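Can I keep drink bottles and cans on the bed while I sort them?
Posted in Home and Cleaning

Kyung-tae Kwon
I live in a small rented room, 22 square meters, and the desk is full of my work. So when I sort my drink containers I put them on the bed. My mother says this ruins the bed cover. I have one steel container with a metal lid and also some colored ones, blue and pink. Is it really bad for the fabric, and how do I stop them from rolling to the floor? The cover is light green and white, so every spot is visible on it.

Surachet Jitpraphai
I did this for two years in my old room. The fabric is fine if the outside of the bottle is clean and the lid is closed well. Wipe the bottom first – this is where the dirty ring comes from. For rolling, lay them across the bed and keep them away from the side. A steel one of 800 ml is heavy when full, so empty it before.

Mullidel
just use the floor

Grodia
I do not agree with the floor, it is dusty. But please do not put open cans on a light cover. Sweet drink goes into a knitted fabric very fast, and after six hours it is hard to remove. I rinse my cans in the sink and turn them over on a towel, then I sort. My steel one I stand up and the light ones I lay down.

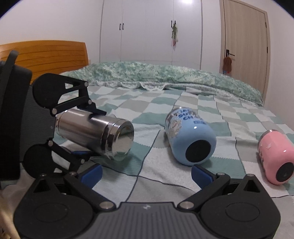
Steel, blue and pink on the checkered cover.
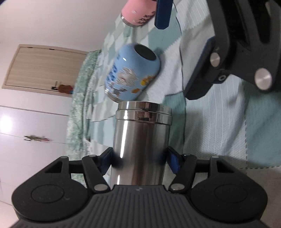
What if a little sweet drink is already on the cover?

Press a cloth with cold water on it, do not rub, and wash the cover the same day with normal soap.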